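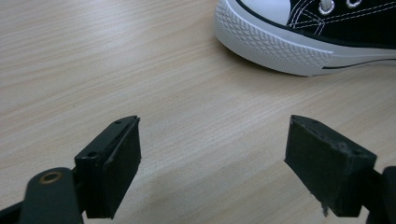

My shortbread keeps spreading in the oven and I am at my wits' end with it. I use my gran's recipe, the plain one with butter, sugar and flour, and for years it came out lovely and thick with sharp edges. Then we moved to Tondivside in October and every tray since has slumped into one big biscuit. I roll out straight on the kitchen table, a pale wooden one with a fine straight grain (yes, there is a black canvas shoe on it, and yes, it gets a proper scrub before any dough goes near it), and I wondered whether the wood might be warming the butter up compared with the cold slab I had in the old house. I use 100 g caster sugar and bake at 160 fan, though this oven is new to me and I don't altogether trust the dial. My daughter says just call them lace biscuits and be done with it, but I have promised four tins of the things for the Jarnbridge fair and I would so like them to look right. Has anyone had this after a move?
Dayana Villaseñor

Oh Dayana, you have my sympathy, I went through the very same thing when we changed cookers! I doubt the table is doing you much harm. Wood doesn't pull the heat out of dough the way stone does, so your butter will be a bit softer by the time you've finished cutting, but you can put that right easily enough. Cut your shapes, lay them on the tray you mean to bake on, and put the whole tray in the fridge for 60 minutes. I know it feels like an age when you want to get on – I do the washing up and have a cup of tea – but they go in firm and they hold their edges.
The other thing is the oven. Buy a cheap oven thermometer and hang it from the middle shelf. Mine said 163 when the dial said 150, and I'd been blaming the flour for months. If yours runs cool the butter melts before the biscuit has had a chance to set, and if it runs hot you get brown rims and a pale middle, so have a look at the colour as well. Do prick them all over with a fork too. And bake one on its own first, before you risk a whole tray! Good luck with the fair, I hope they sell out by lunchtime.
Wubit Worku

What butter are you using? Spreadable will do it every time. It wants to be the ordinary block sort.
Lalow

Agree with Lalow about block butter. I swap a couple of spoonfuls of the flour for rice flour as well, nice and short. Never bothered chilling mine.
Leitão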